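出産準備クラス 作業ノート 5月

書いた人:Revathi Kamath
読む人:Vimalaさん、Sumathiさん、Anithaさん、あとで読む自分

朝9時

今月から、クラスの記録を日本語で書くことにしました。Vimalaさんが「参加者のほとんどは日本語だから、ノートも日本語のほうが言葉をさがすときに楽です」と言ったためです。私の日本語はまだ少しかたいと思います。おかしいところは赤いペンで直してください。意味が変わる直しのときだけ、横に名前を書いてください。

前回の続きから書きます。第2回「陣痛のあいだの呼吸と姿勢」の内容を直しています。いまの台本は200分の長さがあり、二日に分けても参加者が疲れます。とくに夜の組は、仕事の後に来る人が多いので、後半になると質問が出なくなります。質問が出ないのは、わかったという意味だと前は思っていました。先月の終わりにもらった感想の紙を読んで、その考えはまちがいだったとわかりました。「どこがわからないかも、わからなかった」と書いた人が二人いました。

教材の名前について

古いほうの冊子をHultavus、新しく作っているほうをNetikと呼びます。Karthikeyanさんが印刷の注文のときに使っている名前なので、私たちも同じにします。HultavusとNetikのページ番号は合いません。クラスで「何ページを見てください」と言うときは、どちらの冊子を持っているか、先に聞くこと。

Hultavusは34ページあります。Netikは21ページにしたいです。減らすのは次のところです。

・陣痛の段階の図が三回出てくるので、一回にする。
・入院の持ち物の表は、病院ごとにちがうので外す。病院の紙を見てもらう。
・付き添う人のための章は短くするが、なくさない。

三つ目については、Sumathiさんと意見が分かれました。Sumathiさんは、付き添う人の章は別の紙にするべきだと言います。家族はその紙だけを読めばよいからです。私は、同じ冊子の中にあるほうが、産む人も「相手に何をたのめるか」を読めるので良いと思います。まだ決まっていません。Anithaさんの意見を聞きたいです。

10時半 練習室で姿勢のためし

Anithaさんと二人で、台本の順番どおりに動いてみました。時間をはかりながらやりました。

一番目、立って壁に手をつく姿勢。説明は短くてよいです。体を見せればすぐに伝わります。台本には「骨盤をゆるめるように意識します」と書いてありましたが、Anithaさんは「意識すると、かえって力が入る」と言いました。私もやってみて同じ感じがしました。「ひざを少し曲げて、おしりを左右にゆっくりゆらします」に書きかえました。動詞を体の動きの言葉にすると、聞く人はまよわないようです。

二番目、バランスボールに座る姿勢。ここは時間がかかりました。ボールの空気が足りなくて、ひざがおしりより高くなってしまいました。クラスの前の日に空気を入れること。座る前に、かならず後ろに人が立つか、ボールを壁の角に置くこと。これは台本の注意の欄ではなく、手順の一行目に移しました。注意の欄はあとで読まれることが多いです。

三番目、よつんばい。ひざが痛いので、マットを二枚重ねました。手首が痛い人には、ひじをついて、クッションを胸の下に入れる形を見せます。Anithaさんはこの形が一番楽だと言いました。

四番目、横向き。これはいままで最後に「疲れたときの姿勢」として教えていました。しかし、硬膜外麻酔を使う予定の人にとっては、これが中心になることもあります。いまの教え方だと、麻酔を選ぶ人に「あなたの分は最後に少しだけ」と言っているように聞こえるかもしれません。順番を前にするか、題を変えるか、考えます。とりあえず題を「横になって休みながら進む姿勢」にしました。日本語として自然かどうか、Vimalaさん、見てください。

呼吸の説明の言葉

ここが今日いちばん長くかかりました。

古い台本では「吸うのは4、吐くのは8」と数で教えています。数があると安心する人もいます。けれども、数に合わせられないと「失敗した」と思う人がいます。先月のクラスで、練習の途中に息が苦しくなった人がいました。私はそのとき「自分の速さでいいです」と言いましたが、その前に数を何回も言っていたので、あまり助けにならなかったと思います。

新しい台本の案です。

「まず、口から長く息を吐いてください。吸うことは考えなくていいです。吐いたら、自然に入ってきます。」
「陣痛が来たら、一つ大きく吐いて、始まりの合図にします。」
「終わったら、もう一つ大きく吐いて、肩を落とします。」
「頭がふらふらしたり、指がしびれたりしたら、速すぎるしるしです。ゆっくりに戻して、まわりの人に言ってください。」

数は使いたい人だけに、付録で見せます。付き添う人は、声で数えるかわりに、となりで同じように長く吐きます。これはAnithaさんの案です。やってみると、となりの人の息の音が聞こえると、本当に自分の息も長くなりました。

「いきむ」という言葉の説明もまだむずかしいです。私は辞書の意味しか知りませんでした。Sumathiさんに聞くと、病院によって指導がちがうので、クラスでは「その時に助産師さんと相談する」と言うだけにしたほうが安全だそうです。そのように書きました。

13時 昼の後、質問の練習

Vimalaさんが初めての参加者の役をして、私が答えました。うまく答えられなかった質問を残しておきます。

「痛みに弱いのですが、だいじょうぶですか。」
私は「だいじょうぶです」とすぐに言ってしまいました。Vimalaさんは、話を閉じられた感じがしたと言いました。次は「どんなことが心配ですか」と先に聞きます。

「帝王切開になったら、このクラスはむだになりますか。」
むだにはなりません、だけでは足りません。手術の前の待ち時間の呼吸、起き上がり方、抱き方と授乳の姿勢など、具体的に言うこと。Netikにも半ページ入れたいです。

「夫が立ち会いをこわがっています。」
これは答えを持っていませんでした。部屋の中にいる場所を選べること、途中で出てもよいことを、先に二人で話すようにすすめる、という答えをSumathiさんが教えてくれました。病院の決まりがあるので、そこは確認してもらいます。

言葉のメモ:「お産が進まない」という言い方は、責められているように感じる人がいるそうです。「時間がかかっている」を使います。

15時 机の上の整理と冊子の見本

Zivero(印刷の店)から、Netikの表紙の見本が届きました。紙が光りすぎて、窓のそばでは字が読みにくいです。光らない紙で、もう一度たのみます。Karthikeyanさんに連絡しました。返事は夕方になるそうです。

文字の大きさは今のままでよいです。ただし、表紙の副題「あなたの力で産む」は変えたいと思います。思ったとおりに産めなかった人が、後でこの表紙を見たときにつらいかもしれません。候補は「お産の前に知っておくこと」と「二人で読むお産の準備」です。二つ目は、一人で産む人には合いません。今のところ一つ目が良いです。
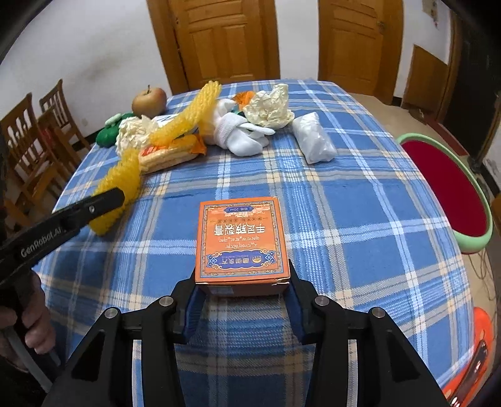

16時 次のクラスの時間わり

台本を短くした結果、次のようにします。

はじめの話と、前回の質問 20分
陣痛の流れ(図は一回だけ) 25分
呼吸 20分
休み 15分
姿勢の練習 40分
付き添う人と話す時間 20分
質問と片づけ 10分

全部で150分です。まだ長いですが、前より50分短くなりました。休みの15分はけずらないこと。トイレに近い席を、お腹の大きい人のためにあけておきます。名前の札は、さいしょに自分で呼ばれたい名前を書いてもらいます。

会場はKurupの二階のままです。階段があるので、申しこみの返事のメールに、エレベーターの場所を書いてください。前回、知らないで階段を上がった人がいました。私の書きわすれです。

残っていること

・付き添う人の章を冊子に入れるか、別の紙にするか(全員で)
・「横になって休みながら進む姿勢」の日本語の確認(Vimalaさん)
・バランスボールの空気入れ。前の日の夕方まで(私)
・光らない紙の見本(Karthikeyanさん)
・帝王切開の半ページの下書き(Sumathiさんと私)
・感想の紙の質問を変える。「わかりましたか」をやめて、「もう一度聞きたいところはどこですか」にする(Anithaさん)

17時半 追加

Karthikeyanさんから返事が来ました。光らない紙は少し厚くなるので、21ページなら、とじ方は今と同じでよいそうです。ページがふえると、とじ方が変わって値段も上がります。帝王切開の半ページは、持ち物の表を外した場所に入れます。陣痛の図の大きさは、明日、紙に印刷してから決めます。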